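本网站使用 Cookie 以保存您的阅读设置。继续浏览邮件列表归档即表示您同意我们的使用方式。 接受 | 了解详情

发件人:明贤洙(Hyun-seo Myung)
收件人:Ladley 服务机器人讨论列表
抄送:罗恩智(Eun-ji Na)、孙承佑(Seung-woo Son)
主题:回复:[ladley-robotics] 关于九月开放日演示环节安排的征询

各位列表成员:

罗恩智女士关于开放日演示环节的来信已收悉。经与演示组及接待组商议,现就信中所提事项统一答复如下,并附补充通知。为便于未及时阅读前信的成员了解情况,谨引用原文。

罗恩智(Eun-ji Na)写道:
> 各位同事:
>
> Hendstead 实验楼九月开放日的报名工作已经开始。目前收到的来信主要集中在三个方面,请演示组予以说明。
>
> 一、厨房操作演示究竟采用实体机械臂,还是采用仿真环境?部分来访单位希望事先知悉,以便决定派遣哪一类技术人员参加。
>
> 二、演示期间是否允许来宾提出更改任务的要求,例如更换目标托盘或调整物品的起始位置?
>
> 三、演示数据及场景文件会后是否对外提供?Espiritu 方面的联络人蔡娜莱女士已两次问及此事。
>
> 另,去年开放日的讲解时间偏长,后排来宾看不清屏幕,意见较为集中。请一并考虑改进。
>
> 罗恩智
> 对外联络办公室

一、关于演示形式

本次开放日的厨房操作演示全部在仿真环境中进行,由 Wukton 平台实时渲染,投映于一层报告厅主屏幕。实体机械臂仍安置于二层实验室,当日仅供参观,不通电运行。作出这一安排,系考虑到报告厅的场地条件及来宾安全,亦便于在同一场次内多次重置任务。请各来访单位据此确定参加人员。

演示任务为台面物品的抓取与转移:机械臂在厨房台面上的两个金属托盘之间搬运小件物品。任务本身并不复杂,演示组选择该任务,意在使来宾能够完整观察从接近、下探、闭合到抬升的各个阶段。讲解员将在每一阶段作简短说明,并在副屏上同步显示关节角度与夹爪开合状态。
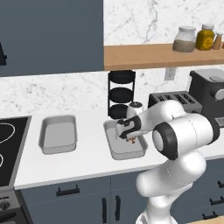
本页最后修改:九月,16:40,修改人:明贤洙

场景中的灶具、烤面包机、层架及墙上搁板均为布景,不参与本次任务。但规划程序仍须将其作为障碍物处理,托盘后方的圆形三层架尤需留意:机械臂前臂在托盘上方转动时,与该层架之间的余量有限。郭韩杰先生将在技术问答时段专门介绍避障部分的设置,有意了解者请留至该时段。

二、关于来宾提出更改要求

每场演示设固定任务与自选任务两个部分。固定任务由演示组预先设定,各场次保持一致,以便来宾之间交流比较。自选任务部分,来宾可就以下事项提出要求:

(一)物品在托盘内的起始位置;
(二)转移的方向;
(三)机械臂运行速度的上限,但不得高于演示组设定的数值。

增加新物品、移动家具或更换机械臂型号的要求,当场不予受理。如确有研究需要,请于会后书面联系演示组。自选任务可能出现抓取失败,讲解员将如实说明失败情形,并视时间决定是否重试。请各接待人员勿向来宾作出任务必定完成的表述。

三、关于数据与场景文件

固定任务的场景文件将在开放日结束后提供给登记单位,供教学与非商业研究使用。首批提供的材料包括 200 条仿真轨迹及相应的任务说明。自选任务部分的记录不对外提供。

关于 Espiritu 的询问,现统一说明:各登记单位适用同一办法,无须另行签署协议,但须在登记表中填写一名数据联系人。请罗恩智女士将此意转告蔡娜莱女士。此前已提交登记表而未填写该项的单位,可直接回复确认邮件予以补充,不必重新登记。

四、关于讲解时间与观看条件

去年的意见演示组已经知悉。本年度每场讲解压缩为 5 分钟,其余时间用于演示与提问。报告厅两侧增设副屏,后排座位抬高,前三排过道不再安排站立观看。每场入场人数以 200 人为限,全日接待总数以 600 人为限,额满后停止登记,不设候补。

来宾提问请使用场内话筒。会场录音仅用于整理问答纪要,纪要将发布于本列表,提问者姓名不予刊载。

五、其他事项

开放日当日上午九时起办理签到,地点为 Hendstead 实验楼一层东侧入口。二层实验室参观须由接待人员带领,分组进行,请勿自行进入黄色标线以内区域。携带大件行李者请先至签到处寄存。

需要手语翻译、轮椅席位或其他协助的来宾,请在登记时注明,或致信孙承佑先生。接待组将逐一回复。

各课题组如拟在走廊展板区张贴海报,请将电子版交孙承佑先生审核尺寸。海报内容由各课题组自行负责,涉及合作单位未公开成果的,须事先取得对方书面同意。展板区不提供电源,亦不得放置样机。

演示组将在开放日前安排一次内部预演,参加人员为讲解员、接待人员及技术值班人员。预演的具体时间另行通知。预演中将逐项核对投影、话筒、副屏信号及仿真服务器的运行情况,请有关人员准时到场,不能到场者请提前委托同事代为参加,并将代理人姓名告知本人。

对以上安排如有意见,请直接回复本列表。涉及个别单位登记信息的问题,请勿在列表内公开讨论,改为单独致信对外联络办公室。

此致
敬礼

明贤洙
Ladley 服务机器人研究中心 演示组

——
联系我们:请致信列表管理员 | © Ladley 服务机器人研究中心,保留所有权利 | 返回顶部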